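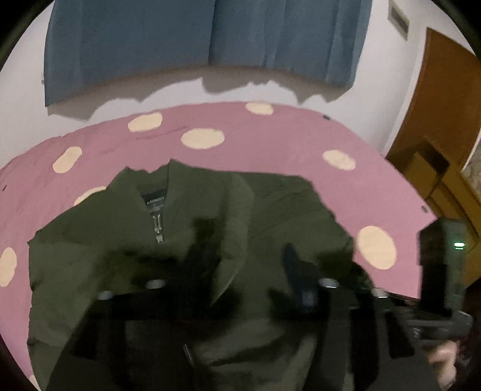 Cenden Walking and Travel Club: Members' Blogs

29 Jun 2022

I have been home from Disero for almost 2 weeks and I still reach for the wrong light switch in the morning, so I suppose it is time I wrote this up before it all runs together. Several of you asked me at the last potluck whether you should go. Yes! Go! But let me tell you how, because I did a few things backwards.

Disero is a small harbor town with a hill behind it, and nearly everything you will want is either at the water or at the top, with a great many steps in between. There is a bus, number 103, that goes up the back way past the cemetery and the school. I walked up the steps on my first morning feeling very proud of myself and then found the bus stop right next to the bakery at the top. The fare is 2 coins of the smallest silver kind, and the driver will wait if he sees you running, or at least he waited for me (twice).

I stayed at a guesthouse called Pacheco, on the second street back from the harbor. The rooms are plain and clean and the windows open all the way, which I love. Breakfast is bread, a soft white cheese, sliced tomatoes and a very strong coffee that comes with its own little jug of hot milk. I asked for tea the first day and got it, but it was brought out with such sadness that I switched to coffee and never looked back. If you can, ask for a room on the courtyard side. The street side gets the fish trucks well before sunrise, and those men like to sing.

The weather was the one thing I had wrong. I had read that it would be hot, and by noon it was, but the wind comes in off the water once the sun gets low and it goes right through a summer blouse. Bring one real jacket, something with a collar you can zip up to your chin, and wear it on the plane so it doesn't take up half your suitcase.
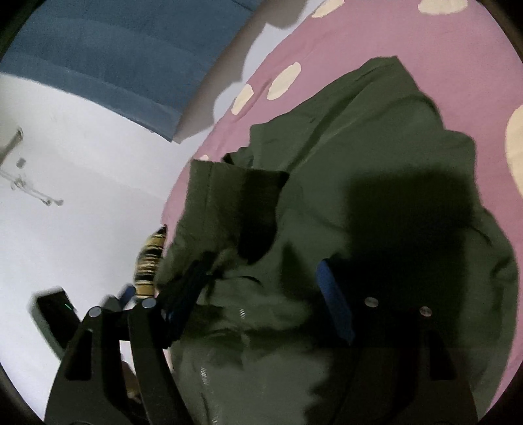

Green garment, pink cloth.

Now, the ferry to Wemetti. Please don't skip it. The crossing takes 25 minutes and the boat is small, so sit in the middle if you are the queasy type. Wemetti is an island with one village, one long path around the edge and more goats than I have ever met in one place. The path is easy going on the north side, mostly packed dirt with a low stone wall, and then gets rocky and narrow as you come around to the lighthouse. I had my good shoes on and was glad of them. Take water, and take more than you think, as the only shop closes for the afternoon and stays closed until the owner feels like opening it again.

It was on that path that I met Agnes Nygård, who was walking the other way around and had stopped on the wall to take a stone out of her boot. We got to talking about blisters, as you do, and ended up sharing my oranges and her crackers and missing the early boat back. She has been coming to the island every summer for years and she told me the best swimming is from the flat rocks below the chapel, late in the day when the families have gone home. I went down there and put my feet in, and that was as far as I got! It was cold enough to make my ankles ache. Agnes went straight in up to her neck.

For supper, go to the place with blue shutters on the harbor in Disero. I never did find a name on it. They don't have a menu, they just tell you what came in that day, and if you hesitate they bring you the soup. It has mussels and potatoes and something a bit like fennel, and I have tried to make it at home since without getting very close. Bring cash.

I have a list of bus times and the ferry timetable in my kitchen drawer, and I'll bring copies to the July meeting for anyone who wants them. The timetable changes in the fall, so check again if you're going later than that. And if anybody knows what kind of cheese that was, please call me.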